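Ticket 1000-41: Lecture series "Rooms We Remember", part 2 stops playing
Product: Trirnar course player
Opened by: Indira Pinto
Status: Waiting for customer 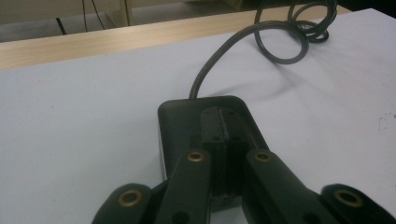
Indira Pinto, Thursday 9:20 am
Hello. I bought the series on architecture and public squares, taught by the Tapley studio. Part 1 plays well until the end. Part 2 stops at minute 41, when the teacher begins to speak of the arcades in Boroton. The sound continues for a few seconds and then is also gone. I have tried three times, always the same minute. My internet is good, other films play without problem. Please advise me what I should check.

Kirsty Penrose, Support, Thursday 10:05 am
Hi Indira, thanks for the clear report. Which browser are you using, and are the subtitles on? Does it also stop if you drag the slider past minute 41?

Indira Pinto, Thursday 10:48 am
I use Firefox on a laptop. Subtitles are on, in English, because the teacher speaks quickly and the names of the architects are difficult for me to catch. I have now made these tests:

Slider moved to minute 43: it plays.
Slider moved to minute 40: it stops again at 41.
Subtitles off, from minute 40: it plays through, no stop.
Subtitles on, other browser: it stops.

So it seems to me that the subtitles are the cause, but I am not a technician.

Kirsty Penrose, Support, Thursday 11:30 am
Very useful. I get the same stop on my side. There is a broken line in the English subtitle file for part 2, at the place where the Jistevetti staircase is named. I have passed it to the video team. Until they replace the file, please turn subtitles off before minute 41 and on again at 43.

Indira Pinto, Thursday 1:15 pm
Thank you, this works. I have two more remarks. First, the course page shows that I have finished 94 percent of part 2, but I have seen only the first half. I suppose it counted when I moved the slider. Can you put it back? Second, the reading guide (PDF) for part 2 has the floor plan of the covered market on a page where the text discusses the library. I was confused for some time before I understood that the plans are exchanged.

Kirsty Penrose, Support, Thursday 2:40 pm
Progress on part 2 is set back to zero. You may need to sign out and in again. For the PDF I opened a separate request with the editors, linked to this one. The new subtitle file is uploaded. Could you play part 2 from minute 40 with subtitles on and let me know?

Indira Pinto, Thursday 3:05 pm
I signed out and in, and the progress is now correct. I will test the subtitles this evening after work and write the result in this ticket. Please do not close it before.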